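Bean bag refill: is "premium virgin bead" worth the extra money?

Posted in Home & Furniture > Seating

We bought a big outdoor bean bag two summers ago and it has gone flat. You sit in it and you are basically on the patio. The seller, Belton, wants us to buy their own "premium virgin bead" at close to double what the Rollow bags cost at the garden store. The listing says theirs lasts "up to" three times longer, and I have learned to read "up to" as "not".

The bag is supposed to hold 600 liters. The refill chart on the Belton site says to top up with 100 liters a year, which sounds like a very handy number if you sell beads by the 100 liters. Is there any real difference between the beads, or am I paying for the word premium? Also, how do people get them in without covering the yard? The zipper has no pull tab on it, and I'm not sure if that's a defect.

flatbag_ohio

plutcombe_porch

There is a difference, but I doubt it's three times anything. Virgin bead is new polystyrene, all small round balls. The cheap stuff is often ground-up packing foam, and if you look closely you'll see crumbs and odd shapes mixed in. Crumbs pack down faster. That much I believe, having bought both.

What I don't believe is that every cheaper bag is ground-up foam. I have had Rollow twice. One bag was clean round bead and the other had a fair bit of junk in it, same label, same price. So open it at the store if they let you, or at least feel through the plastic. If it feels gritty, put it back.

The missing pull tab is on purpose. It's a child safety zipper, because loose beads are a choking and suffocation hazard. Put a paper clip through the slider and it opens fine. Take the clip off when you're finished, and keep small kids and pets out of the way the whole time.

As for getting them in:

1. Pick a day with no wind, or do it in the garage. I tried it outside on a breezy Thursday and was still finding beads by the fence in December.

2. Check the inside of the bag for a liner. Plenty of outdoor ones don't have one, whatever the product page says. If the beads are loose in the cover, don't open the zipper all the way.

3. Make a funnel. A big soda bottle with the bottom cut off does the job, neck end into the bead sack and taped tight, wide end into the bean bag. Some people sell a plastic "transfer tube" for this. It's a tube.

4. Wipe down the zipper and your arms with a damp cloth or a dryer sheet. The static is what makes it miserable.

Pouring beads is nothing like pouring a liquid, where the stuff goes where gravity sends it. They clump in the neck, then let go all at once, so hold the tape joint with one hand and tap the sack with the other.

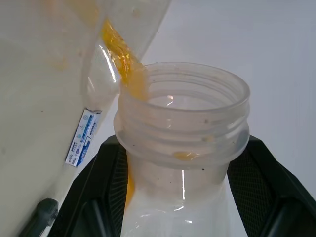 5. Stop before it looks full. Close it, sit in it, get up, and see where it settles. I'd put in half a sack to start. An overfilled bag is hard on the seams and you roll off it.

I never needed anything near 100 liters a year. Ours gets sat on most days and takes maybe one small sack every other spring.

beadcounter263

just buy the Shezi ones, never had a problem

tiltedlounger

I'd question the 600 liters before anything else. Sellers quote the size of the cover laid out flat, or the most it could hold if you packed it like a drum, and then the refill chart is worked out from that. Mine was listed at a similar size and was never shipped anywhere near full. So part of the "flattening" may be that it wasn't filled right on day one. Ask Belton in writing how many liters they put in at the factory. I asked a different store that once and got a link to their refill page.

I'd also disagree a little with the post above about cheap bead. If you have the room, mixing works. Leave the old squashed bead in the bottom and put new stuff on top of it. After a month of sitting I couldn't tell which sack had cost more. My wife says she can, but she knew which was which.

Before you spend anything, leave the bag in the sun for an afternoon and give it a good shake. Beads do shift into the corners, and I got 30 minutes into pricing refills once before trying that. It didn't fix it completely, but it bought us the rest of the summer.

One thing to look at on the Belton refills is the return policy. The last time I checked a bead seller's terms, opened sacks couldn't go back, and you can't tell what's in them until they're open.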